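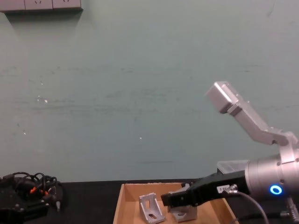

I moved to Nancombe for work two years ago and for most of that time I drove in. The drive is 26 miles each way and it was fine until they closed the bridge at Grarkasley. After that it took more than 100 minutes on a bad morning, so in July I started taking the bus.

The bus leaves from the Findis stop at 6:40. It is usually the same people. They sit in the same seats and mostly sleep. I tried reading the first week and got carsick, so now I listen to the radio or look out the window. The route goes past the reservoir and the old feed mill, then through Oshima, where it waits for the school crossing.

The monthly pass is cheaper than what I was spending on gas. I kept my receipts last year and the total came to $2,257, and that didn't include tires or the brake job. I haven't done the math on the pass for a full year yet but it will be a good deal less.

There are things I don't like. The last bus home is at 6:15, and if I miss it I have to get a cab. The heater under the back row is either off or much too strong. On Thursday the driver took the wrong turn after the mill and we had to back down a gravel road with a delivery truck waiting behind us.

I also can't stop for groceries on the way home anymore. I do one big shop on the weekend now and freeze the bread. That took some getting used to, and I still run out of milk.

The bridge is supposed to open again in the spring. I may go back to driving in the winter months after that. For now I have the pass through the end of next month, and I need to buy a better pair of gloves for the stop.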